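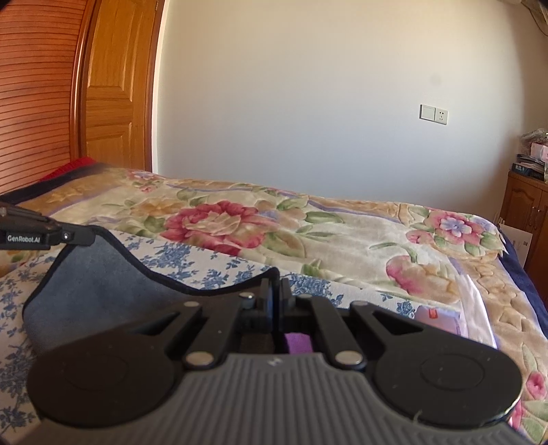 Towel Folding by Hand-Held Gripper: Home Work at Zallix

Gallery posted 3/15/21
Text: Evelien Postma

Zallix folds towels and bed linen for guest houses. The Toma project is meant to move part of that folding to an arm-mounted gripper at the Plelano site. The folding program is trained on recordings made by people who already do the job, using a gripper they hold and close by hand. Most of the recording is done in bedrooms, on made beds. A bed gives under the cloth, and a patterned cover makes the edges harder for the program to find. The steel table at Plelano has neither problem, and programs trained only on the table did poorly on anything else.

A folder on recording duty works in blocks of 55 minutes. The target for the first phase is 2,000 accepted folds. A fold is rejected if a free hand touches the cloth, if the cloth leaves the mat or bed, or if the finger pads close on more layers than the work sheet allows.

The tool changes the job in ways the first work sheets did not cover. A trained folder uses both hands and most of the fingers, and smooths the cloth with the side of the palm. The gripper has two pads and no palm. Corners have to be picked one at a time, and smoothing is done by dragging the closed pads. Roxana Zamfir, a folder at Plelano before she moved to recording, rewrote the sheet for small towels in August. Her version starts with the roll and leaves the corners for last.
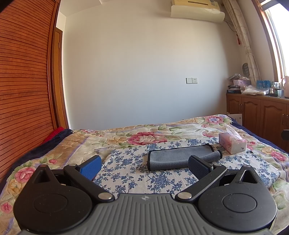 Finger pads open on either side of a folded gray microfiber towel, one end rolled. Floral cloth and quilt underneath.

Dark binding on a gray towel is a useful guide for the pads. On plain hemmed towels the folder has to judge the edge by eye, and rejected folds are more common.

Pay and hours: recording is paid at the folding rate plus an hourly supplement. Piece rates do not apply, as they pushed people to close the pads too early. Wrist strain was reported by 3 folders in the first phase. The block length was cut afterward, and a change of hand is now required between blocks.

Positions: Zallix has stated that 2 folding posts at Plelano will become checking posts once the arm is running. Ionuț Surdu, shop representative, has asked for the grading of those posts in writing before the arm is installed. The answer is pending.

Work sheets for small towels and pillowcases are kept by Toshio Imai in the Plelano office. The sheet for fitted sheets is still in draft.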